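ROB 412 Manipulation Software
Handout 8: Wrist-view observations, grasp state and the controller interface
Instructor: Nia Rees
Lab section: Mererid Probert
Revised 2019-02-15

Scope

Handout 7 covered joint-space and Cartesian control with the object pose read directly from the simulator. From this handout on, the policy no longer gets that pose. It gets a wrist image, the arm joint positions, the gripper opening and the gripper motor effort. The material below is needed for Lab 4 and assumes you have a working build of Prendum, the course simulator.

8.1 Observation timing

The physics step in Prendum is 2 ms. The controller runs every 10 ms and the wrist image is rendered at a lower rate, set per task. Three clocks therefore exist in the same program: physics, control and image. Every message carries the physics time at which it was produced. Use that field. Do not use the time at which your callback ran, which depends on machine load and will differ between the lab computers and your own.

When the policy needs a joint state to go with an image, interpolate the joint log at the image time. Taking the latest joint state is a common error. At low arm speed the error is hard to notice. During the transfer motion, the computed camera pose is off by the distance the wrist moved between the two time stamps, and the projected object position shifts by the same amount plus a rotation term.

The function sync.lookup(t) returns the interpolated state. It raises an exception if t is outside the buffer. The buffer holds 800 control samples. Do not catch the exception and return the nearest sample; several submissions last May did this and failed the replay test.

8.2 Frames

Four frames are used: world W, arm base B, gripper G and camera C. The transform from G to C is fixed and is loaded from the calibration file. The object frame O is free before a grasp. After a grasp it is assumed to be fixed in G until slip is detected.

With the object held, the estimate in world coordinates is

T_WO = T_WB T_BG(q) T_GO

where q is the interpolated joint vector and T_GO is saved once, at the control step when the grasp state changes to HELD. Before that step, T_WO comes from the perception module and T_GO is undefined. Code that reads T_GO in any other state should stop with an error.

8.3 What the wrist view provides after a grasp

Perception in the pre-grasp phase relies on an object outline. In the held phase much of that outline is lost. With an upright utensil, the fingers cover part of the stem, and a broad head can run past the top of the image at this camera distance. The segmentation mask then touches the image border, and a centroid computed from it is biased toward the visible part. Dark parts elsewhere in the view make color thresholds unreliable for the gripper: a black finger and a black item behind it can fall in the same bin. 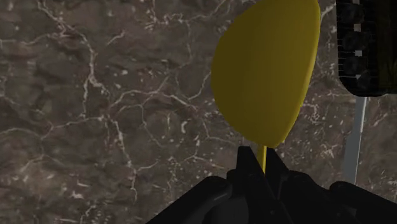

Berenice Nava objected in the review of these notes that the mask should still be used in the held phase, with border pixels given zero weight, since a pose estimate that ignores the image entirely can't notice rotation of the object between the fingers.

The point is accepted in part. The reference solution keeps the mask as a check and does not feed it into T_GO. It renders a predicted mask from T_GO and the object mesh, clips it to the image, and compares it with the observed mask. Both masks are clipped in the same way, so the border causes no bias in the comparison. The gripper region is removed using the rendered gripper model, which is a function of the opening and needs no color threshold. A low overlap score on consecutive images raises the SLIP flag.

Rotation about the long axis of a near-symmetric stem is still poorly observed when the head is also near-symmetric. For a head with one side straighter than the other, the outline carries some information about this angle. Section 8.6 has an exercise on it.

8.4 Grasp state machine

States: OPEN, CLOSING, HELD, SLIP, RELEASING.

OPEN to CLOSING: on command from the planner.
CLOSING to HELD: motor effort above the threshold and opening rate below the threshold for 10 control steps in a row.
CLOSING to OPEN: opening reaches its minimum. The grasp missed.
HELD to SLIP: overlap check fails, or opening changes by more than the tolerance.
SLIP to HELD: only after a new T_GO has been estimated.
HELD to RELEASING: on command.
RELEASING to OPEN: opening reaches the commanded width.

Thin stems need attention. If the stem is close to the minimum opening, the missed-grasp test and the held test compete, and the order in which they are evaluated decides the result. Evaluate effort first. The minimum opening parameter must be set from the gripper model and must not be tuned by hand.

8.5 Planning with a held object

Once the state is HELD, the object mesh is attached to G in the collision model. Contacts between the object and the two fingers are placed on the allowed list. Contacts with the surface and with all other items stay active. The Watkins planner copies the allowed list when a query is created, so a query created before the grasp must be discarded and built again.

8.6 Exercises

1. Derive the first-order error in the camera position caused by a time offset dt at joint velocity dq/dt. Evaluate it for an offset of one control period.

2. Implement the clipped mask comparison. Report the score over the supplied log and mark where your code raises SLIP.

3. Perturb T_GO by a rotation about the stem axis and plot the overlap score against the angle. State the smallest rotation your threshold detects.

4. Swap the order of the two tests in CLOSING and run the thin-stem task. Submit both state logs.

Logs are in the Lab 4 folder. Questions about the Watkins interface go to Mererid Probert.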